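The Rule About Sleeves

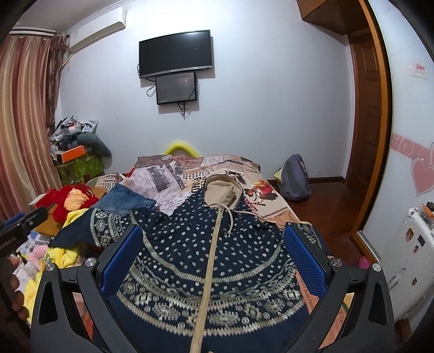
Who is allowed to change a rule in the handling book?
Anyone who works under it, so long as they write down what they want changed and one other person has tried it their way first.

I can recite that in my sleep, because I wrote it, and I wrote it on the night I broke rule 7.

I should say I'd only been at Durnura a short while. We do household handling, which means folding, sorting, putting away, all the stuff that machines are meant to do for you and are still pretty dreadful at. My job was the book. They gave me a desk by the radiator and a ring binder with half its rings bent, and Kevin Ó Riain, who ran the floor, told me to make it so that a new starter could read it over one cup of tea.

It was not a one-cup binder! Somebody called McGrath had written most of it years before and McGrath had been fond of the word "shall". The operator shall approach the garment from the open side. The operator shall not close upon a fastening. Pages of it. And then rule 7, all on its own on a sheet gone soft at the corners: Sleeves before hood, always.

"Why always?" I asked Kevin.

"Because it says so."

"But why does it say so?"

He went off to look at a conveyor, or pretended to.

So that evening I stayed on. I had a hooded top of my own in my bag (navy, dreadful state, bought at a market) and I booked the small arm on the end bench, the one everybody called Vorkell after the name stamped on its base. I put the key in, stood behind the yellow line like a good girl, and told it to do the hood first.

It was lovely. I mean it, it was the best fold I'd seen in that building. Hood down, sides in, sleeves across, bottom up, done. I did it again and it was lovely again. By the fourth go I was composing the email in my head, the one where I very kindly explained to everyone that McGrath had been wrong since the dawn of time.

On the fifth go the cord caught.

It was such a small thing. The drawstring had slid out of the hood a bit further each time, and now it was long enough to loop over one finger. Vorkell lifted, the cord came with it, the top came with the cord, and the whole lot swung up and wrapped itself round the wrist joint. I did what the book tells you never to do. I stepped over the line and grabbed it.

Nothing happened to me, I'll say that now so you don't worry. The arm felt me pull and stopped dead, with a clunk I can still hear. But I stood there holding my own sleeve, heart going like mad, nose to nose with the thing, and the clock over the door said 19 minutes past nine and there wasn't another soul on the floor. If it hadn't stopped I'd have had one hand free and the red button was two steps behind me.

I turned the key off. I made tea. I didn't drink it.

Then I did something I should have done first and went down to the store room for the old incident slips. They're in boxes, and whoever packed them had no interest in dates. I found it well after ten, slip 417, in very neat handwriting with a shall in every line. Hooded garment, cord fouled wrist, operator crossed the line to free it, two fingers bruised. Signed, McGrath.

So it was McGrath's own hand. And out of all that fright came four words, with the reason left behind in a box.

I wrote it out that night. Sleeves before hood, because folding them first pins the cord flat. Check the cord before every fold, and tuck it if it hangs loose. If anything catches, stop the arm from where you are. Don't reach. Underneath I put slip 417, so that anyone asking why could go and look. And then, on a clean page, the rule about changing rules, since I'd just found out what it costs to do that on your own in the dark.

In the morning I told Kevin the lot. I'd been dreading it. He read the page twice, and then he got his own jumper off the back of his chair, laid it on the bench, and said, "Go on, then. I'm the one other person."

We did sleeves first. The fold was a bit lumpy, if you want to know. The cord stayed put.

I filled in my own slip after that, number 2611, and wrote my name at the bottom as clearly as I could. Kevin took it down to the boxes himself and I went to find a binder with rings that closed.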